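Fruit on the Green, Vegetables on the Pink: Our March Table

4 min read · 33 shares · 3 comments

Hi again! I've been meaning to write about the sorting table for ages, and I've been putting it off, mostly because I kept rearranging things and then wanting to write about the rearranging. So be warned, there's a lot of me talking.

For anyone new, I run a little color-and-produce hour with Setsuko Nishimura and her daughter Asuka. We put out plates, we put out fruit and vegetables, and people decide what goes where. That's the whole thing. It started as something to keep the kids busy while the grown-ups cooked, and then the grown-ups wanted a turn (of course they did) and now it goes on for 60 minutes and often longer if someone has brought cake.

The plates

We use plain round plates in soft colors. I used to have a set of big patterned ones from a shop called Losard, cobalt blue with a gold squiggle, and they were gorgeous, but you couldn't see the food for the squiggle! A tomato on one of those just vanished. Asuka was the one who said to go pale, and she was right, and she has mentioned it a few times since.

The other thing about pale plates is that they don't pick a side. Put something red on a red plate and everyone assumes the plate is a clue. On a pale one people have to make up their own rule, and that's when the arguing starts.

The tabletop

Brown, and staying brown. We tried white and it showed every drip, and we tried a checked cloth that made Tatsuya Oda feel seasick. I know the covering wrinkles. I smooth it, it wrinkles, I go and get my tea. Shota Koyama keeps offering to iron it, and I keep telling him that if he wants to iron something there's a basket of shirts at my house.

The rules (there aren't many)

Mostly we go with fruit on one plate and vegetables on the other. Easy, you'd think, until Haruto Oda, who is seven and very sure of himself, announced that a chili is a fruit because it has seeds in it. Then Setsuko said well, in that case so is an eggplant, and we lost most of the hour to it. We settled on "what would you put in a dessert," and I stand by that even though Tatsuya claims to have had an eggplant dessert on vacation once.

Other rules we've played with: round things together, long things together. Shiny with shiny. Things you'd eat without a knife. Haruto's favorite is "things I like," and it makes for one very empty plate.

What I really enjoy is when two rules give you the same answer. Peach and something persimmon-like on one plate, eggplant and chili on the other, and you can call it dessert and dinner or you can call it round and long, and everybody gets to be right for once.
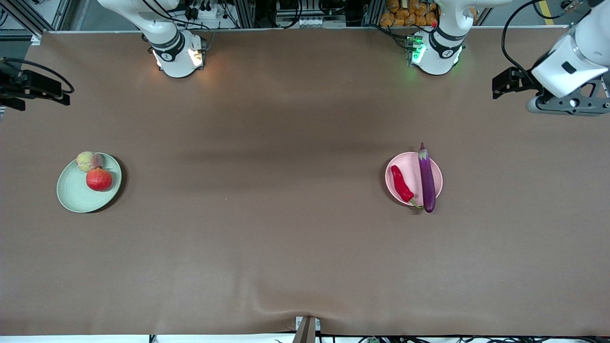 Anyway, Setsuko has been campaigning for a third plate. She wants somewhere for the awkward ones, the tomatoes and the cucumbers and the rhubarb, and I can see her point, but I think the awkward ones are the fun of it. Once there's a plate for "not sure," everything ends up on it. I'd put my own lunch on it.

If you want to try this at home, my only real advice is to pick a few things with very different skins. A peach is lovely for this, especially one that's gone pink over part of it, and then something glossy so there's a bit of contrast. Chilies are great for shape, but wash your hands afterward and don't rub your eyes (ask me how I know). Skip grapes. They roll, and then you're under the table.

Next month I want to do greens only, which Asuka says is mean. Lettuce, limes, a green pepper, maybe a pear. We'll see who's still speaking to each other by the end!

3 comments

jeonkitchen
We did this with my niece last night and she insisted on sorting by smell. The onion got a plate to itself.

Calalel
Team third plate. Setsuko is right and I will not be taking replies.

Tumel Mom
What do you do with the produce afterward? Please say soup.

956 views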